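Verkevine Notes

The whiteboard, finally

Posted by Farah Halim

We moved offices in the spring and I have been meaning to write about the whiteboard ever since. It took longer to settle than the desks, the chairs or the internet.

The old place had painted walls and you could screw anything into them. The new one is mostly glass partitions. They look good and let in light from the hallway, but you can't put a screw in them, and the lease says no drilling into the metal strips either. Oanh wanted to write straight on the glass. We tried that for 17 days. It works at night. In the daytime you are reading your notes against whatever is behind them, and the green marker was no use at all.

So we bought a board. I looked at a rolling one first, but the wheels on those always seem to wobble and it would have taken up floor we wanted to keep clear. In the end Fiifi found a big one with a thin black frame, secondhand, for $13 more than we had planned to spend. Getting it up the stairs took two people and most of a lunch hour.

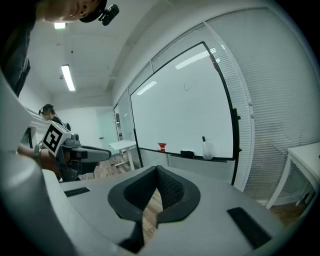 Page last changed: 4 June 2023

It went against the glass, on the open side of the room. The ceiling lights do reflect in it as streaks. If you sit too far over you lose part of what is written, so when we have a meeting everybody moves their chair a little. I looked into matte film and decided I could live with it.

The tray is the part I have opinions about. Markers roll. They roll off the end and go under things, and then someone buys another pack. Yaa put a clear plastic cup on the tray and the marker stands in that now. The eraser stays in the middle. I would like a second eraser but it keeps not making it onto the order.

As for cleaning, dry erase only gets you so far. Old scribbles leave a gray shadow. I use a damp cloth on Fridays and a bit of rubbing alcohol on anything that has been up longer than a week. Don't use the alcohol every day, it dulls the surface. We ruined the board at the old place that way.

Next is the small white desk, which still doesn't have a permanent spot. Cecilia wants it by the partition and I want it near an outlet. I'll post again when one of us gives in.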